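Sleep and the Evening Shift: What I Learned from Keeping a Diary for a Season

Final project report, Health and Everyday Life

When our instructor asked us to pick a question from our own lives, I knew right away what mine would be. I work evenings at Fostel, a small bakery supply warehouse, and I had been dragging myself to morning classes for most of the year. My question was a simple one: does the hour I get home decide how well I sleep, or is it what I do once I'm in the door?

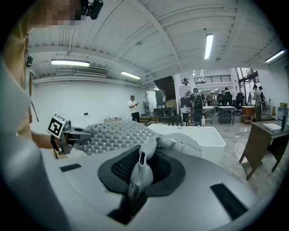 Page last changed: November, Sunday evening

I started with a paper notebook, and I will admit the first pages are a mess. Some mornings I wrote three lines and some mornings a single word ("bad"). After a while I settled on a little form with bedtime, wake time, last meal, last cup of coffee and a score from one to five for how rested I felt. My friend Simon, who works the same shift, kindly agreed to keep one too, so the report rests on 2 diaries and 106 nights between us. That is a small sample, and I don't want to claim more for it than it deserves.

The first thing I looked at was the time we got home. I was quite sure this would explain everything – it had been my excuse all year, after all! On nights when I came in late I did fall asleep later, but my score the next morning was often no worse. Simon's pages showed much the same, although he is one of those lucky people who can sleep on a bus.

Food made more of a difference than I would have guessed. A big supper right before bed went with low scores in both diaries. I had budgeted one meal of up to 800 calories after work, mostly out of habit, and when I moved it to my break and had only toast or some yogurt at home, my mornings got easier. I can't say the food alone did it, as I had also begun going to bed without my phone by then. Changing two things at once was my biggest mistake, and I would plan that part more carefully another time.
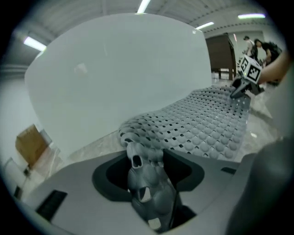
Zoltán Jakab

Coffee was the hardest part to judge. We both drink it, we both enjoy it, and neither of us was willing to give it up entirely for a class project. We did agree to stop after the 3 o'clock break for the last stretch of the diary. My scores rose a little and Simon's stayed where they were, so I have left coffee out of my main findings.

If I were to carry on, I would ask more people from the warehouse to join, and I would keep everything else steady while changing one habit at a time. I would also write down naps, which I forgot completely until Simon mentioned his.

My thanks go to him for all those mornings of filling in boxes, and to my classmates for their patient comments on the first draft – the chart of bedtimes is much easier to read because of them. The blank diary form is at the back for anyone who would like to try it.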